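Bench notebook, Prallholm, bowls and table
2019-05-31

Continued from the page of Renata. The question is still which bowls go inside each other and in which order, so that we can finally write the order on the shelf card and stop asking each other. Today I had the whole morning for it, and Cuiping was with me until lunch.

First the old set and the new one from Gesten were mixed together in the same box. I do not know who did it, maybe me. We sorted them by the width of the rim and did not look at the color, because by color everybody makes a different pile. Cuiping measured across the top with the long ruler, I wrote. Two of the bowls gave a different width when I turned them a little, so they are not perfectly round. I put a mark in the table for those.

Red in orange is a good pair. The red one goes down easily and stays a little to one side if it is not centered, then you see a piece of the orange wall as a thin moon. I tried to decide if this counts as "nested" for the card. Damian says yes, if the rim does not stand on the other rim. I agree with him, and I wrote it like this.
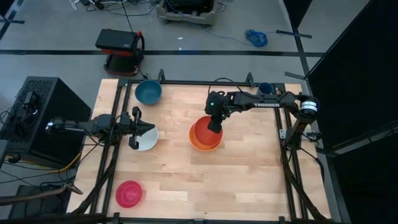
The flat pinkish-red one is a problem. It is more a plate than a bowl, and when it goes in the middle of the stack everything above it sits too high. For now it goes at the bottom or it stays out. Hubert wants to put it on the very top as a cover, but then the stack looks closed and people forget what is inside. I wrote both ideas on the card with pencil.

Weight of the full stack without the cup: 772 g on the small scale. With the cup I did not weigh, the scale was needed by Bartosz.

Names of colors. We lost nearly 11 minutes with this, but I think it was useful. In January we had "pink" and "red" in the list for the same bowl, and then "red" again for another one. From now we write the color of the inside, and after it the rim if the rim is different. So "magenta, white rim" and so on. It is long, but nobody can misunderstand it.
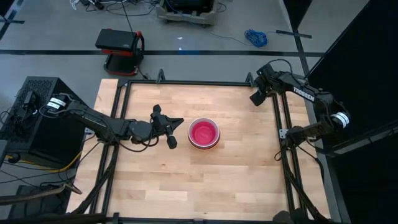
Magenta inside, white rim. Name for the list: MAG-W.

After this I did the heights. For the heights it is better to bend down and look from the side, at the level of the table. From above the cup seems very small and one does not understand how tall it is compared with the bowls. The tabletop is shiny enough that the bowls have a reflection, and twice I read the ruler at the wrong line, so I laid a sheet of paper under the ruler -- this helped.

The teal bowl and the teal cup must have two separate lines on the card. Cuiping proposed "teal B" and "teal C". I accepted.

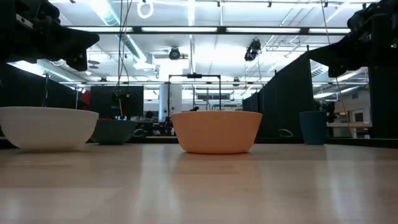 Side view: white bowl at left, teal B behind it, orange in the center, teal C at right.

To do:
- Clean copy of the shelf card, with the new names (me)
- Ask Gesten if the white one exists in one size smaller
- Weigh teal C alone
- Decide with Hubert about the flat one
- Renata: please check my widths on page 4, I am not sure of the second column

The box from Ouellet arrived but I did not open it. It is under the window.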